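Ticket 135 - Cube sorting, episodes saved with one red cube left on the blue plate
Project: Tondico
Station: Juška
Opened by: Lorne Lachance
Opened: 2022-04-08
Status: open, waiting on relabel

Summary
The Cletirov checker passed 23 episodes as "sorted" when the blue plate still held a red cube. The goal for this task is blue cubes on the blue plate, red cubes on the red plate, tray clear. The policy trained on this batch stops early with the same cube left over.
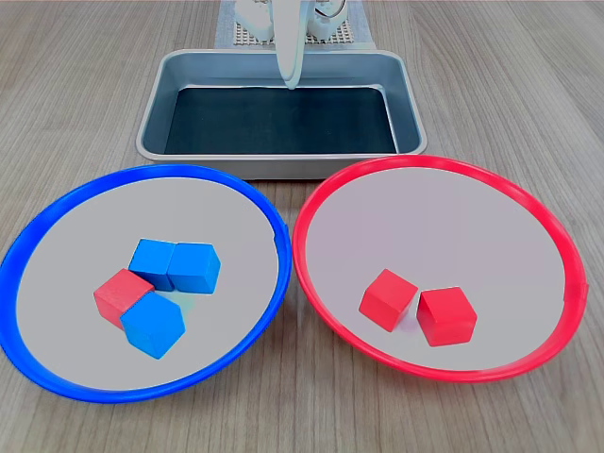 Blue plate: three blue, one red. Red plate: two red.

Checked so far
The checker only tests that the tray is clear and that each plate holds at least one cube of its own color. It never tests for a wrong color. That rule was copied from the August task, which used a single plate, and it was not changed when the second plate was added.

I also looked at whether the arm blocks the color count. It does in part. With the gripper down in the blue plate, the side view can lose a cube, so any count has to wait until the arm is clear.
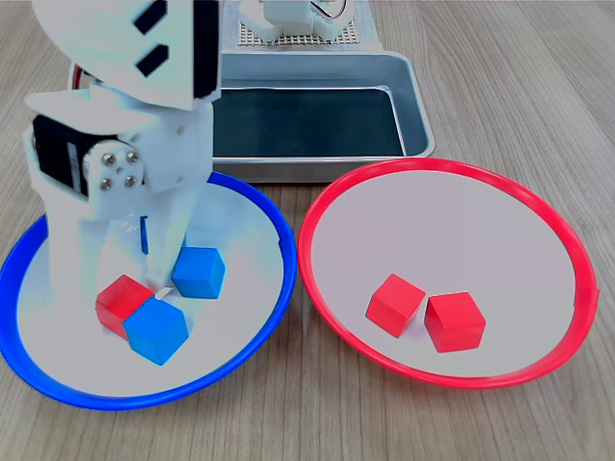
Steps to reproduce
1. Load any episode from the batch in Tandutlow.
2. Jump to the last frame and run the checker with default settings.
3. Result is "sorted", score 1. Expected result is "incomplete".

I ran this on 8 episodes, same result each time. Changing the color threshold made no difference - the red cube is detected correctly, the rule just ignores it.

The overhead view is the better one for relabeling, as both plates and the tray are in it.

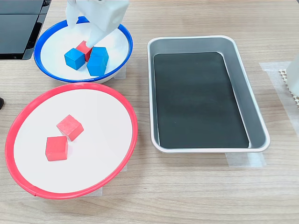 Dropping the whole batch is not needed. The grasps and placements before the stop are still good examples, and only the end label is wrong. I would keep the motion data, set the label to "incomplete", and leave these episodes out of the success set.

Workaround
Operators should check both plates by eye before pressing save. Use "discard" only if a cube has left the table. 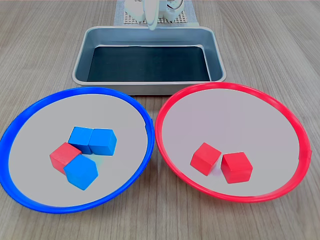 Page 3

Open items
- Add a wrong-color test to the checker, run only with the arm clear of both plates.
- Relabel the batch and retrain from the last good checkpoint.
- Confirm that the August episodes are not affected. Lachance to check.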